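Friday, flyer wording tests, Clorkthorpe market end

Good morning out there! We had 100 flyers in two versions, same paper and same offer (first Gamarura evening class free). Version A opens with the price, version B opens with the question "Fancy a chat in Italian?". I stood by the station steps and Geum-ok took the corner by the bank, and we swapped at 11.30 so that the spot wouldn't decide it for us.

B won easily. 35 people stopped to talk, and most of them had the B flyer in their hand. People read the question out loud! Lovely thing to watch. Price first got a nod and a pocket.

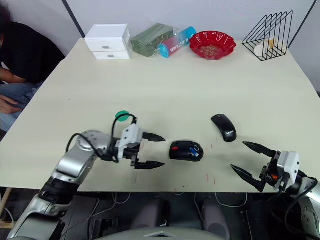 Notes: Si-woo Um
Street work with Geum-ok Ha

Second thing, and I'm really pleased with this one: standing still works better than stepping forward. When I waited a pace back from the flow, people came over to me. Geum-ok found the same at the bank corner without my having told her.

Still to sort: the Workine code at the foot is too small, two people gave up on it. Ask Dobson for a bigger one before the November run. Also dig out the 2007 leaflet, the yellow one, I want to steal its headline.

Next go: B only, afternoon crowd, try it without the logo.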